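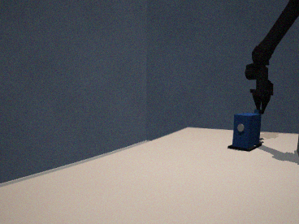

Figure 1. One step from a simulated episode: gripper at the small blue piece on top of the box.

Unit 4: Collecting demonstrations in simulation
Course notes, Birgit Oltmanns

An episode is one attempt at the task, from reset to success or timeout. At every step we store the rendered image, the joint positions, the gripper command and the action sent to the arm. Do not store only the episodes you like. Failed ones go in a separate folder with the reason in a text file.

The Wiegand set used in the lab has 400 episodes. Of these, 300 are for training. The rest are held back and must not be opened before the final exercise. Episodes vary in length, with 176 steps the longest.

The images are grainy. Leave the noise in. Students who smoothed it out last January got a policy that scored well on their own renders and badly on the held-back ones.

Before you record:
Reset the scene and check that the box pose has changed.
Check that image and joint data carry the same step index.
Open and close the gripper once by hand control.

Common mistakes
Starting every episode from the same arm pose. The learner then has no data for recovering from a bad approach.
Long pauses before the grasp. Still steps teach the arm to stay still, so trim them.
Mixing operators without writing down who recorded what.

Exercise 13: record ten episodes of your own and plot the gripper height for each. Send questions on the recording script to Eckhard Buschmann.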